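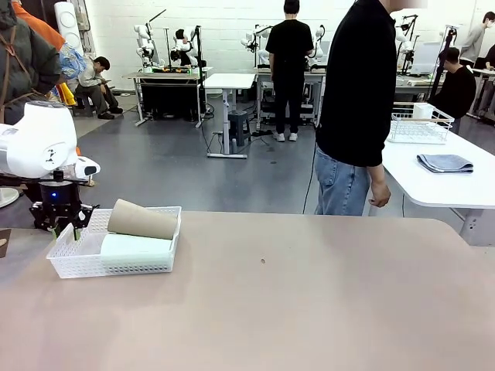 Print | E-mail

Minutes of the shared workroom meeting, December

The meeting opened at 4:15 p.m. with Piyumi Barua in the chair. The minutes of the previous meeting were accepted with one correction: the cost of the new shelf brackets was 210, not 120. The main item was how rolled goods are kept on the tables and in the storage area. Piyumi said that the white rectangular basket with the grid-patterned sides works well for short rolls, and that two rolls, one tan and one pale mint-white, fit in it with the tan one lying diagonally on top. She asked whether we want one basket per table or a few shared ones. After a short discussion it was agreed to have one per table, on the left side, so that the rest of the top stays free for cutting and wrapping.

1. Rolls and baskets

The group went through what is now stored as rolls: wrapping paper, drawing paper, thin foam sheet and the leftover lining from the Mestoline order. Most of it had been standing upright in a corner, and the ends were getting crushed. Rolls will be laid flat from now on. Anything longer than the basket goes on the wall rack.

A question was raised about rubber bands. They leave marks on the thinner paper. Paper strips with a bit of tape will be used instead – Kiss has offered to cut a supply.

Agreed: baskets are not to be stacked when they have rolls in them.

2. Tabletops

The large tops are to be wiped down at the end of each session with a damp cloth only. The spray cleaner left streaks and has been taken off the shelf. Glue work is to be done on a mat. Coats and bags should be kept off the tables.

It was asked whether the tables could be moved closer to the wall. Piyumi measured the gap last month and there is not enough room to get past with a cart. No change.

3. Storage bins

We have 17 bins in all. Flistness quoted 897 for a full new set with lids. The meeting felt this was too much for what we need, and the old bins are still sound. It was decided to keep them and buy lids only for those on the top shelf, with a limit of 100 for the purchase.

Solid bins will be used for small parts, tape and string. Bins with holes are for paper, foam and fabric, as things kept in the solid ones came out smelling stale after the summer. Small parts should not go in the perforated bins in any case, as they fall through the bottom.

Each bin is to have a white card in it saying what belongs there. The card stands against the back wall of the bin with the rolls in front of it. Stick-on labels were also discussed, but the old ones took a long time to scrape off.

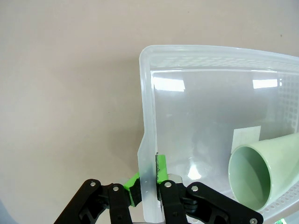
4. Ordering

Lirport has changed its minimum order. Piyumi will combine our paper order with the tape and send it in one go. Requests should be written on the sheet by the door before the end of the month. Please give the width as well as the color – two rolls had to go back last time.

5. Other business

The stool with the loose foot has been repaired. The key to the supply closet is back on its hook.

The light switch by the sink was mentioned again. Piyumi has written to the building office and is waiting for an answer.

Actions

Piyumi – order lids and paper, follow up on the light switch
Kiss – paper strips for the rolls
Everyone – write cards for the bins at your own table

The meeting closed at 5:20 p.m.

Print | E-mail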